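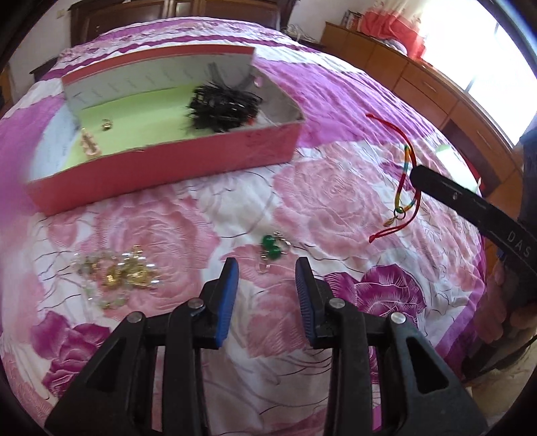

Sorting a jewellery box with a pair of hand-held grippers, hair clips still in the box.

How to bring gripper recording into a sorting room without making a mess of it

By Beverley Blackburn
9 March 2022

I run the small goods side at Sindley, a house clearance and resale firm. We take in what people leave behind in bedrooms and kitchens, sort it, and sell what can be sold. Last October the owners signed up with Kurkero, who want to teach machines to do the fiddly end of that work. The sorters pick things up with grippers, the grippers record it, and one day, we are told, an arm will do the picking.

I didn't want it. I still have my doubts, and you'll find them below. But if your firm has said yes, you may as well set it up so the people doing the work don't pay for it. These are the steps I'd follow if I had to start over.

Step 1. Get the purpose in writing

Ask what the recordings are for, who keeps them, and whether they can be used to time a named person. Our first letter from Kurkero talked about "supporting the workforce" and said nothing on any of those points. It took two more letters to get a plain answer. Don't hand out a single gripper before you have yours.

Step 2. Write down how you work now

Spend a normal week noting how long each kind of lot takes by hand. Mixed jewellery, sewing boxes, cutlery, whatever you see most. Let the sorters do the noting themselves and keep names off the sheet. If you skip this, the only figures anyone will ever quote are the supplier's.

Step 3. Sort out the pay before the first session

Anyone who has tried to lift a bobby pin with two plastic fingers knows it is slower than using your own. If your people get a bonus on lots finished, recording will cost them money. We moved everyone to a flat hourly rate for recording time, and I had to argue for it. Get that agreed first, on paper, and tell the sorters what it says.

Step 4. Choose the lots

Start with pieces that have some bulk to them. A braided cord bracelet is a fair beginner's item. A beaded piece is harder, as the beads can roll against each other when you squeeze. Leave fine chains, loose stones and thin rings until people are used to the tool, and leave anything valuable out of it altogether.

Work over something soft. A quilt on a bed does very well and a dropped earring doesn't skid off across the floor. A busy pattern can hide small pieces, though, so run your bare hand over it before you pack up.

Step 5. Run a session

Open the box and leave it open. Bring the gripper down slowly with the fingers apart, close on one piece, lift, move it clear of the box, and let go. Then the next piece. Don't tip the box out to save time, tempting as it is.

Tangles are the sticking point. A knot of hair clips can come up all together, or it can shed half of itself on the way. Kurkero's guide says to "separate items before transfer", which is easy to type. Our rule is two tries with the gripper, then put it down and use your fingers. Note that you did. If the hand work is left out of the record, the whole thing looks far more finished than it is.

Stop for a proper break after 37 minutes. That odd number is what our sorters settled on themselves, from when their wrists began to ache. Ask yours - don't copy ours.

Step 6. Check the claims against your own sheet

By the end of January we had 928 recorded lots. The Naveo software that came with the kit gave us a cheerful chart of "successful transfers", 3977 of them. I asked what counted as successful. A piece that left the box counted, wherever it landed. It said nothing of whether the piece was put with the right things, and that is most of what a sorter is paid to know. Is that green one jade or glass? Does this clasp belong to that strand? The chart has no column for it.

Compare it with your week from Step 2 and show both to everyone, the owners included.

Step 7. Talk about what happens next

Do this early, with the sorters in the room. Ours asked whether they were training their own replacement. The man from Kurkero said the arm would take "the dull part". One of the women replied that the dull part is where she gets to sit down, and I thought that was a better point than anything in his slides.

We now have a written promise that no hours will be cut on the strength of the trial before next year. It isn't much. The Nyaga depot, which started before us, didn't ask and has nothing at all.

If you get stuck

Gripper keeps dropping small pieces: wipe the pads, then come in at a lower angle.
Sorter's hand goes numb: loosen the strap, and end the session.
Supplier wants more hours: go back to Step 1 and read them their own letter.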